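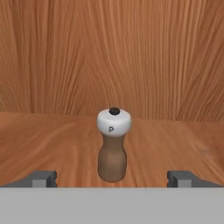
Hullen Street Supper Club, spring meeting, 2020-05-13

Notes by me again, as Ebbe Sjögren did them in December and says once was plenty. We met by phone, so if I've put your words in the wrong mouth, holler and I'll fix it before these go up for good.

Present: me, Ebbe, both Abbasis, Talitz (joined late, dog trouble), Cesel for the money part only.

Old notes. Read and okayed. Mrs. Abbasi wants it written down that her lentil soup was the one that ran out first in December, and not the chili. So there it is!

Money. Cesel says we have a little over $400 in the account after the hall deposit came back. Nothing is owed to anyone. We all cheered, which on a phone line sounds terrible.

Cookbook. This took up most of the evening. The printer's price only gets good at 3,000 copies and there is just no way (where would they even go, my garage?). Talitz would rather do a stapled booklet at the copy shop and I'm with him on that. Ebbe still wants a real spine. We went back and forth and then voted, 3 for the booklet, Ebbe against, Cesel already off the line. Booklet it is.
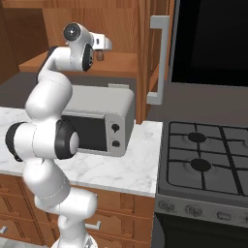
Recipes so far: we have plenty of desserts and hardly any main dishes. Please send yours to me typed if you can, and put real amounts in. "Season to taste" is fine for salt but I can't print "flour until it looks right," sorry, Mr. Abbasi. He says it's how his mother did it. He'll measure it next time he bakes.

Summer supper. Off for now. I hated writing that. We'll do porch drop-offs instead for the 5 members who asked, and Mrs. Abbasi has the list. Call her if you want to be added or if you can drive.

Other stuff. The big coffee urn is still missing, so please check your basements. Talitz has the folding chairs and would like his hallway back.

Next call: same number, same code, date to come once Cesel knows her shifts. We hung up when the dog started again.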